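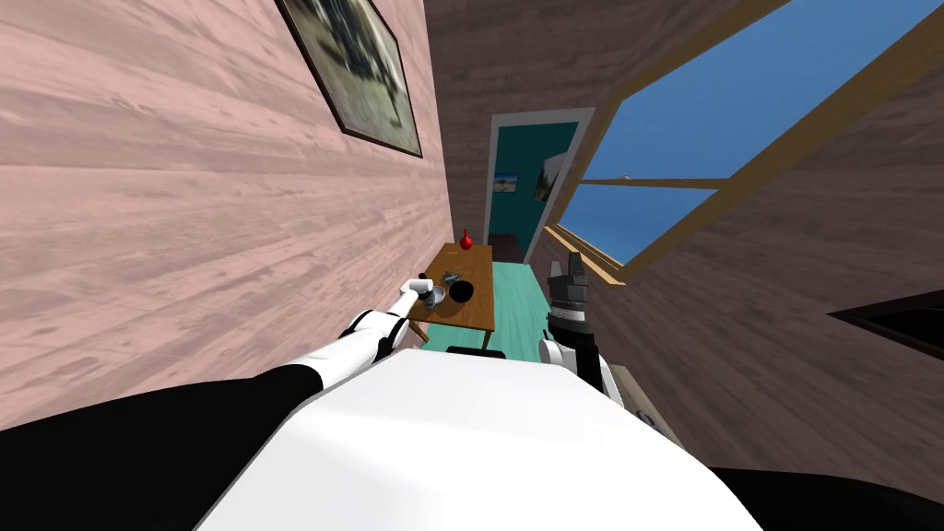 Hallway table with red vase and black bowl.

Search this forum… Go Advanced search

Sovham Residents' Forum
Building and Repairs > Windows and Doors
Topic: Fogged double-pane windows, replace the glass or the whole window?

mshaikh_unit14
Posted 2022-05-02

I would be grateful for the views of other owners on the following matter.

Several of the double-pane windows on the north side of my home have developed a permanent haze between the panes. The haze cannot be wiped from either face of the glass. The frames are the original Varkton vinyl frames, and they open, close and lock as they should.

I have received a written quote of $3,855 from a contractor in Nepia to remove the windows and install new ones throughout that side of the house. The contractor's position is that a failed seal means a failed window. A second firm has offered to replace the glass units only and keep the frames, at $387 per opening, with labor included.

Before I sign either agreement, I would like to know whether replacing the glass alone is regarded as a lasting repair, and whether the association requires approval for it.

Maham Shaikh

gablefront
Re: Fogged double-pane windows

Ms. Shaikh,

Replacing the glass alone is a well established repair. The sealed unit and the frame are separate parts, and the failure of one does not mean the other has failed. If the frames are square and the sashes lock without force, I see no case for a full replacement.

I had the same work done on my own home. The installer measured at the first visit, ordered the units, and returned to fit them when they arrived. The old glazing beads were reused except where one had cracked. There has been no return of the haze.

I would ask the second firm to state in writing the thickness of the new unit, the type of coating, and the length of the warranty on the seal.

T_Orchard
Re: Fogged double-pane windows

I must respectfully disagree with the previous reply. It is true that the parts are separate, but seals often fail for a reason. In vinyl windows of that age, the drainage holes at the bottom of the frame may be blocked, and the lower edge of the glass then sits in standing water. A new unit placed in the same frame will be exposed to the same conditions.

I paid for new glass in two windows at a former address and both fogged again before the warranty ran out. The firm honored the warranty on the glass but charged for labor each time. Full replacement would have cost me less in the end.

The higher quote should not be dismissed on price alone.

gablefront
Re: Fogged double-pane windows

T_Orchard wrote:
> A new unit placed in the same frame will be exposed to the same conditions.

Only if the drainage is left as it was. Clearing the holes is a matter of minutes, and any competent glazier will do so while the old unit is out. The setting blocks should be checked at the same time. What you describe is poor workmanship, and it would have been just as possible with a new window.

T_Orchard
Re: Fogged double-pane windows

That may be so. However, an owner has no practical way to confirm that it was done once the glass is back in place. I would accept the cheaper repair only if the drainage work were itemized on the invoice.

b_ngata
Moderator
Re: Fogged double-pane windows

On the question of approval, the position is as follows.

Glass-only replacement is treated as maintenance, provided that the new glass is clear and matches the existing grid pattern. No application is required. Owners are asked to keep a copy of the invoice with their property records.

Replacement of the whole window is treated as an exterior change. An application must be submitted with the product sheet and the frame color, and work may not begin until written approval has been given. Applications received now will be considered in June.

Tinted or reflective glass requires an application in either case.

The forum does not recommend contractors, and members are reminded not to post the private telephone numbers of tradespeople.

Bronwyn Ngata

quietstreet_9
Re: Fogged double-pane windows

May I raise a further option? There are firms that drill a small hole in the outer pane, dry the space between the panes, and fit a vent. A leaflet was left at my door offering this service. Does any member have experience of it?

gablefront
Re: Fogged double-pane windows

I would advise against it. The appearance may improve, but the unit is no longer sealed and any insulating gas is gone. Mineral marks on the inner faces also tend to remain. T_Orchard and I may at least agree on this point.

T_Orchard
Re: Fogged double-pane windows

We do.

hollis.k
Re: Fogged double-pane windows

Ms. Shaikh may wish to check the original warranty before spending anything. Some manufacturers cover the seal for a long period and allow one transfer to a new owner. The details are often printed on the spacer bar between the panes or on a label in the head of the frame.

I replaced my own windows with Vendeo units and paid over $800 for the largest of them. I am satisfied with the result, although my old frames were warped and I had little choice. With sound frames I would have kept them.

mshaikh_unit14
Re: Fogged double-pane windows

I thank all members for their replies, and Ms. Ngata for setting out the approval rules.

I have found a date code on the spacer bar and have written to the manufacturer with it. Two of the drainage holes in the kitchen window were blocked with dirt, as T_Orchard suggested - I have cleared those I could reach from the ground.

The second firm has agreed to list the drainage work and the setting blocks as separate lines on the invoice. It has not yet confirmed who bears the labor cost under the seal warranty, and I will not sign until it does.

T_Orchard
Re: Fogged double-pane windows

Please ask for that answer by letter or email. A verbal assurance was what I had.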